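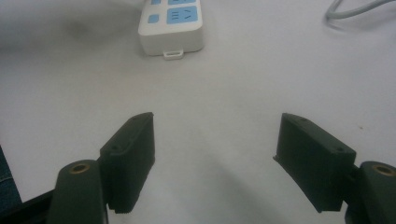

Subject: Re: Extension leads and the hall tables
Date: 25/09/2019
List: Carnness Repair and Make Evenings

Hello all,

I meant to answer this at the weekend and then the weekend went off without me, so apologies to those of you who have been waiting for a sensible word about the leads. I've put the bits I'm replying to underneath each other and answered as I go, which I know some of you hate, but it does stop me wandering. (It won't stop me wandering.)

> Can we please sort out the power before the next evening? Last time there
> were two of us sharing one socket by the kitchen hatch, and every time
> somebody went for a cup of tea they had to step over my cable. I'm happy to
> bring my own lead but I don't want to turn up and find that everybody else
> has brought one too and we're all plugged into each other like fairy lights.

Quite right, and I felt bad about the hatch. I was one of the people stepping over it, with a tray.

What I'd like to do is have one power strip to each table, lying on top towards the back where you can reach it, with the cable going off the rear corner and down to the wall. I've tried it the other way, with the strip on the floor, and you spend your whole evening on your hands and knees in the dust looking for which plug is the soldering iron and which is the lamp. On the table you can see what's on and what's off, and you can turn a thing off without getting up. The only nuisance is that it takes up a strip of table, but we never use the back few inches anyway, do we? That's where the biscuits end up.

Please, please, one strip per wall socket, and nothing plugged into a strip that is itself plugged into a strip. I know it's tempting when the thing you want to mend is at the wrong end of the room. Ask the next table to shuffle along, people are very good about it. And if you've brought a fan heater, I'm sorry, but it will have to stay in the car. I'll try to get the hall warmed up beforehand.

> Also what length do people find useful? I have a short one, which is
> really only good for behind the telly, and a long one on a reel which I use
> for the hedge.

The short one may well be perfect for the two tables against the window, where the sockets are nearly underneath. The reel is a kind offer, but if you do bring it, would you unwind the whole of it before you switch on? A cable left coiled up on the drum gets warm when it's working hard. My father was very firm about this and I've never dared do otherwise, even for a radio.

For the middle tables I've bought two new leads from Sayegh, the hardware shop on the corner opposite the chemist in Tistport. They still cut things to length in there and will sell you a single fuse, so do go in if you're passing. I have the receipt and will add it to the others in the envelope.

> I liked the pale tables much better than the old brown ones. Is there any
> chance we could have them every time? I dropped a tiny screw and found it
> again straight away, which has never happened to me before in that hall.

I'm so glad somebody else noticed! I've been saying this to anyone who'd stand still. On the dark tables a little black screw simply vanishes, and you end up sweeping the whole top with the side of your hand and sending it on to the floor, where of course the boards have gaps. On a pale top you just look. I've asked, and we can have them as long as we wipe them down and put them back folded against the far wall, legs inwards. The dance class needs the floor by ten the next morning.

They do mark, though, so could everybody with a soldering iron or a glue gun bring something to work on? An old tile is ideal, or a bit of board, or a baking tray that has seen better days. I've got a few tiles left over from our bathroom and will put them in the box by the door. There are also some tea towels in there for anyone taking apart something with a shiny front they'd rather not scratch.

> One last thing. What is the rule about testing? I mended the lamp (I think)
> but took it home without plugging it in because I wasn't sure if I was allowed.

Oh, you should have said! Anything with a mains plug wants to be looked over by one of the people with the tester before it's switched on, and there's nearly always a small queue by half past eight, so don't leave it until you've got your coat on. Bring the lamp back this time and go to the front. It takes a few minutes. If it passes it gets a sticker with the date, and if it doesn't you get shown why. My own toaster failed in the spring and I learned a good deal from it, mainly that I should have emptied the crumbs first.

While I'm on the subject of the evening itself, a few odds and ends that have been piling up on the back of an envelope.

Doors at seven, and the tables go up from half past six if you can lend a hand. The hall can take 42 of us seated, and last time we weren't far off it, so please do let the list know if you're bringing a friend.

The number 90 bus from Dundine stops right outside now and no longer goes round by the school, which makes it much quicker for those of you who don't drive. The last one back is at ten to ten, and I've seen people run for it with a hoover.

Could whoever took home the blue tub of mixed screws bring it back? I don't mind at all, I only want to sort it. I've saved up a lot of jam jars.

We need more cable ties and a roll of the wide tape for sticking leads to the floor where people walk. I can get the ties in a bag of 1,000 for not very much more than the small packet, and though it sounds like a lifetime's supply I remember thinking the same about the sandpaper. If you'd like some for home, I'll happily split the bag.

And when you pack up, please wind the leads loosely, in big loops, and tie them with a bit of string. Not round your elbow, it puts a twist in them and they never lie flat on the table again. I've spent a happy hour this week undoing one of mine and I'd sooner not do the others.

I think that's everything. Somebody asked about the sewing machines and I've completely lost the message, so if it was you, would you send it again?

All good wishes, and see you at the hall,

Your list-keeper at Carnness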